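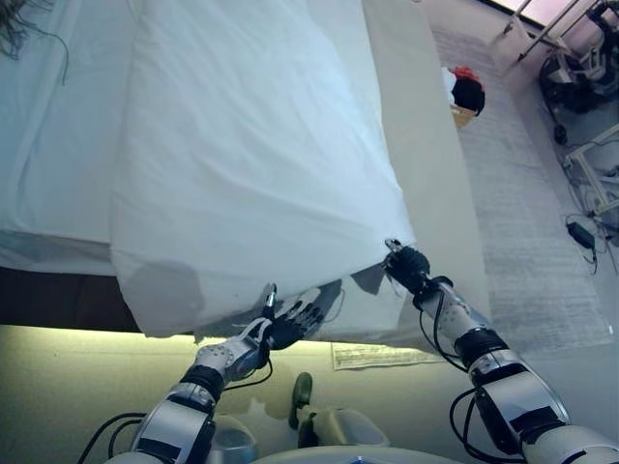
Two multi-fingered hands at the corner of a white sheet.

Many fingers and a bedsheet
Dec 18, 2023

I have spent too much of this year reading about hands. Every arm maker I deal with now has one, or is about to have one, or will sell you somebody else's with a new cable. The pitch hardly changes. The world was built for human hands, so a robot that works in the world needs them too. I used to nod along. Since May I have been trying to find out whether I believe it, and mostly I don't.

What we did was modest. We took two hands and one plain gripper and made beds. The hands were the Illen, which is the expensive one, and the Murley, which is the one people end up buying. The gripper was a Reswood, two flat jaws with rubber on them, the sort of thing that has been bolted to arms for years. Same arms, same operator, same controller for all three. We ran 173 attempts at taking hold of a loose corner of a sheet and pulling it square, and I watched nearly all of them, which I don't recommend.

The Reswood dropped the corner 16 times. The Murley dropped it 13 times. The Illen dropped it nine times, and I can already hear the sales call in which that becomes the whole story. It is a real difference and I won't pretend otherwise. But the attempts weren't split evenly, because the Illen spent so long being recalibrated that it got the fewest turns. Anyone who quotes you the nine without asking how many tries stood behind it is selling something.

Look at what a hand does with a sheet corner. One hand closes on the cloth and holds it. The other spreads out and pushes from underneath. The first job is a clamp. The second is a paddle. I went back through our recordings looking for a moment when the separate fingers did separate work, rolling the hem or feeling for the seam the way I do without thinking at home, and I found very few. Most of the time all those joints were being driven at some cost to do what two jaws and a flat plate would do.

The fair reply is that a bed is only one job, and the same hand could go on to open a drawer or pick up a phone charger. Fine. Could, in the brochure. We tried the charger. The Murley got it on a good day – the Reswood got it on a good day too, and it didn't have to be talked into it.

What did help, and this surprised me enough that I reran it, was the controller. We swapped the one that came with the arms for a Piątek, changed nothing else, and drops went down for all three. Softer stops, better timing between left and right. Cloth punishes an arm that arrives early. A fair share of what I had been blaming on fingers was two arms disagreeing about when to pull. I have yet to see that on a trade show banner.

So when somebody tells me the hand is the hard part, I ask what it was compared against, and on which controller. Usually it was compared against last year's hand. The plain gripper isn't in the table at all. It costs over nine times less than the Illen, and I suspect that has something to do with it.

I may be wrong about buttons. We do duvet covers next.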